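The Bin That Ate November

By the time I got to Colmont it was past dinner and Tatiana Kadlec was on her knees with a flashlight in her teeth, tracing a cable. She waved me in with one foot. The shared workshop sits above a shuttered print shop, up a flight of stairs that everyone complains about, and the arm came up those stairs in pieces over two evenings in May, with ropes and a lot of yelling.

Kadlec repairs pipe organs for a living. Robots are what she does after hours, and she talks about them the way some people talk about trout. The project is called Birix, and the job she has set for it sounds like something a toddler could manage: reach into a metal bin, pick up a block, put it down somewhere else, go back for another.

"It's so simple!" she told me, laughing. "And then you try it, and you find out how much your own hand knows."

A block standing alone in open space is easy. Put it against a wall and the fingers have no room to come down on either side. Let two blocks lean together and the software may decide they are one long block and close on thin air. Kadlec has a notebook with a page for each kind of failure, and she has given most of them names. Her favorite is the Handshake, where the gripper takes hold of a corner, lifts an inch, and lets go as if it had only stopped by to say hello.
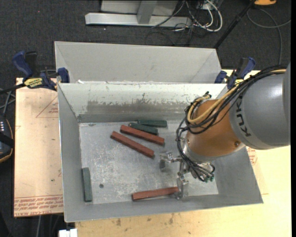
She writes the code with a friend from the bike co-op named Lund, who handles the vision side and is much calmer about it. Their planner, Sendside, began as a weekend script of 555 lines. It looks over the blocks, scores the possible grabs, throws out any that would drive a finger into sheet metal, and goes for the best one left. When I asked to see the scoring, Lund turned the laptop around and talked for half an hour without a break. I followed maybe a third of it and enjoyed every minute.

The bin is clamped down, and they learned that the hard way. For the first few weeks it sat loose on the table, and every hard bump shifted it a hair, until the arm was working from a map of a place that no longer existed. Kadlec spent two nights hunting for a bug in the math. Then she leaned on the table, felt the bin slide, and said a word I won't print here.

They keep score, of course. The log stood at 1097 attempts the night I visited, every one typed up with a short note. Some of the notes are dry ("missed, wall") and some are plainly the work of a tired person ("WHY"). Of the last 500, she is happiest with a run of 11 clean picks in a row, which she talked me through block by block, hands in the air, doing the wrist turns herself.

I asked what it was all for. She has a half-formed plan to have the arm sort organ parts one day, small wooden pieces that all look alike and get mixed up in shipping. Mostly, though, she likes the part where she presses a key and has no idea what will happen next.

We stayed late. Lund changed one number in the planner, frowned, and changed it back. Kadlec dumped the blocks out, dropped them in again from shoulder height so they would land any old way, and stepped behind the tape line on the floor with her thumb on the stop button.

"Okay," she said. "Watch the wrist."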